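Tveit Fund for Small Town Services
Shared Laundry and Linen Project, Clitthorpe
Second progress report
2020-11-24

Summary

This report covers the period since the first payment was received in April. The laundry is open, the washers are in daily use, and the linen loan service has begun on a small scale. The drying room is behind schedule and the reasons are given below. Spending is within the grant. We are asking for one change to the budget, which moves money between two lines and does not raise the total.

Background

Clitthorpe lost its last coin laundry when the building on Mill Street was sold. People without a washer at home had to take the bus to Drikberg, which is a 21-mile trip each way, or wash by hand. The grant pays for equipment, plumbing and the first part of the running costs for a shared laundry in the former dairy store. The town owns the building and charges no rent. The project pays for water, power and repairs.

A second part of the project is a linen loan service. It provides sheets, towels and blankets to households that need them for a short time, for example after a hospital stay or a move. The linen is washed on site and goes back into stock.

Building work

The floor was taken up and re-laid with a fall toward the new drain. The old drain turned out to be clay pipe and had cracked under the doorway. Replacing that length was not in the original plan and was paid from the contingency line. The wall behind the washers was sealed and painted. The electrical panel was replaced, inspected and signed off before any machine was connected.

The front step has been replaced by a ramp with a handrail on both sides. The door opens outward and is wide enough for a wheelchair or a laundry cart. The restroom has been left as it was apart from a new faucet. It needs further work, but that work is outside this grant.

Washers and dryers

We bought four washers under the quote approved with the first report. They were delivered on time. One had a faulty door lock and was repaired under warranty. It was out of use for 7 days.

Two dryers were bought instead of three. The gas supplier would not approve a third without a larger meter, and the wait for the meter was longer than we could accept. The two dryers are enough on most days. They are not enough in wet weather, when people who would otherwise hang their wash at home bring it in damp and wait for a machine. We have put up a sign-up sheet for the dryers on the wall, and this has cut down on arguments.

Drying room

The plan was to turn the back store into a room with fixed racks and a dehumidifier, so that loan linen could be dried without using the public dryers. The racks are up. The dehumidifier has not been installed. The model we had chosen was out of stock, and the replacement offered by the dealer was too small for the room. We now have a delivery date from a different dealer and expect the room to be working before the next report. Until then loan linen goes through the public dryers after closing. This costs more in gas than we had budgeted.

Detergent and supplies

We tried Plostex powder for the first part of the period and then changed to Plostex liquid. The powder was cheaper per load but left a residue in the drawers of the washers when people used too much of it, and clearing the drawers took staff time. With the liquid we can set the dose at the counter and hand it over in a cup. Supply costs are slightly up and cleaning time is down. We plan to stay with the liquid.

Fabric softener is not provided. Some users have asked for it. It makes towels less absorbent over time and we do not want it in the loan stock, so we have left it for people to bring their own.
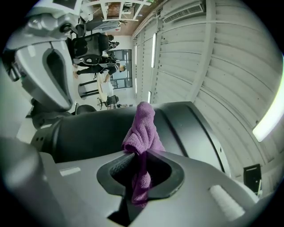 The linen loan stock is now sorted by fabric as well as by size, and this has changed the way we wash it. At first everything went in together by color. Cotton towels shed lint in their first washes, and the lint stuck to anything with a fine pile. A microfiber towel such as the purple one, with its fuzzy surface, picks up lint easily and does not let go of it in the next wash. Microfiber is now washed on its own at a low temperature and dried on low heat. Cotton sheets and towels are washed hot. Blankets are washed singly, and the wool ones are sent out to the cleaner in Drikberg, who gives us the trade rate.

Demand for loans has been uneven. Towels and single sheets go out and come back regularly. Double sheets are nearly always out, and we have a short waiting list for them. Blankets were hardly asked for until the weather turned, and now they are the item people ask for first. We bought too many pillowcases. The extra ones will last for years and we will not buy more under this grant.

Most loans come back on time and clean enough to go straight to the wash. Items that come back stained are treated once. If the stain stays, the item is marked with a stitch in the corner and kept for use as a floor cloth or given to the animal shelter. We do not charge for stains or ordinary wear. A small charge for lost items was in the original plan, but we have not applied it. The sums are small, and the people who lose things are mostly those who have moved twice in a short time.

Opening hours and use

The laundry opened with limited hours because of the public health rules. Users book a slot, and no more than two households are in the room at once. Surfaces and machine doors are wiped between slots. The gap between slots was first set at 21 minutes, an odd figure which came from dividing the day evenly, and it proved hard for people to remember. Slots now begin on the hour and the half hour.

Morning slots fill first. Evening slots are used mainly by people who work at the packing plant, and they have asked for a later closing time. We would like to try this, but it depends on staff hours, which are fixed until the end of the grant year. A drop-off service was tried for people who could not come in person during the spring restrictions. It was popular and we have kept it for older residents and for anyone who is isolating. Bags are labeled at the door and washed as one load without sorting, and people are told this when they book.

Staffing

The project has two part-time staff. One post was filled at the start. The other was vacant for longer than expected, and hours were covered by overtime. Both have been trained on the machines, on handling soiled linen and on the booking system. The booking system is a shared spreadsheet and a telephone. We looked at buying software and decided that the cost was not justified at this size.

Finance

Building work is over its line by the cost of the drain. Equipment is under its line because of the third dryer. Gas is over, for the reason given under the drying room. Wages are slightly under. Income from washes is lower than forecast, as the limits on numbers mean that the machines stand idle for part of the day. The full table is attached with receipts.

We ask for your agreement to move the money left from the third dryer into the gas line. If the larger meter is approved later, we would pay for a third dryer out of wash income.

Problems and risks

The main risk is the roof over the back store. It was patched by the town last year and has held so far, but there is a damp mark in the corner nearest the racks. The town has agreed to inspect it. We have moved the racks away from that wall for now.

The second risk is hard water. Scale has already been found on the heating elements of two washers. A descaler is now run through each machine every month, and we are getting prices for a softener unit. If it is bought, it will come from the repairs line.

Next period

We plan to finish the drying room, add double sheets to the loan stock, and agree on a later closing time for at least part of the week. We also plan to ask users what they think of the booking slots, on a paper form at the counter and by telephone for those who use drop-off. The results will be sent with the third report.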